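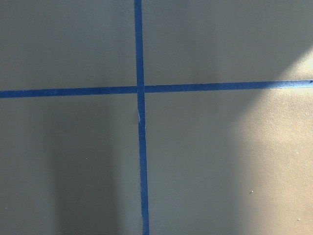 Hivudness
A word list of household complaints

Hivudness is a plain text file of 2,602 things people say when something at home is slightly wrong. Full disasters are out of scope. We wanted "the drawer does that", and we got plenty of it.

Joscha Lammers started the list in May and has regretted the name ever since.

Files
complaints.txt – one per line, lower case
tags.csv – 32 tags, of which 5 do most of the work
rejected.txt – 200 lines that were rude, or about a named neighbor
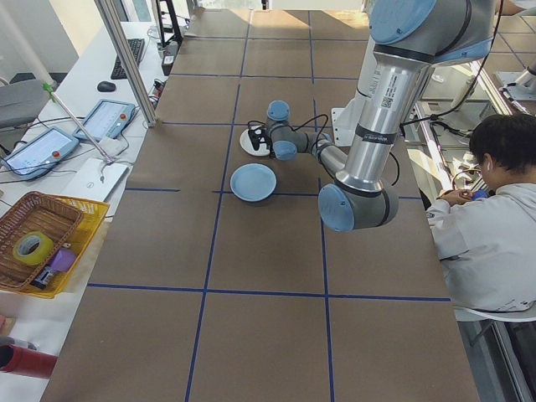
Tags follow the noun in the complaint, never the mood. "Who left this out" has no noun worth speaking of and goes under misc, along with most of Rosemarie Kettler's contributions. Color words stay in the text but don't get a tag of their own, so a white plate and a light blue plate both land under dishes, however strongly the speaker feels about one of them. Spelling is left as we found it, except "teh".

Known problems
The kitchen is overrepresented. The garage has one entry and it is a sigh.
Nandini Ramasamy and Bastian Reuter tagged the bathroom lines separately and agreed on very few. Both versions are in tags.csv. Pick a side.

Corrections go to Sharada Devadiga, who reads them on Thursday.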